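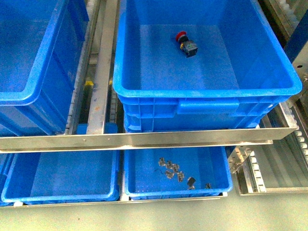

Blue bins, metal shelves, one red button.

Day 2 of being the person in charge of my late aunt's jigsaw puzzles. There are 48 of them. I don't even like jigsaws.

She rated each one on the inside of the lid, in pencil. "Dull sky." "Fine." "Would not do again," on a puzzle she had clearly done again, judging by the four dates under it.

The 1,000-piece Wenwood harbor says "missing one, see Elin." Elin Beddoe lived next door to her until July. I called. Elin says she has never taken a puzzle piece in her life and how is my mother.

My mother is fine. My mother wants the lighthouse one.

Started a 500-piece to see what the fuss was. Hens in a garden. Did the edges in one evening and felt like a genius. Have since spent three evenings on what I can only call brown.

The cat has opinions about brown.

Elin called back. She found the piece in a button tin. She'd like it noted that it was given to her "for safekeeping," and she'd also like to borrow the harbor.

Told her she could have it for a week. I have started writing on the lids. The hens got "too much hen."

Anyway, if anyone near Wenwood wants a dull sky, I have several.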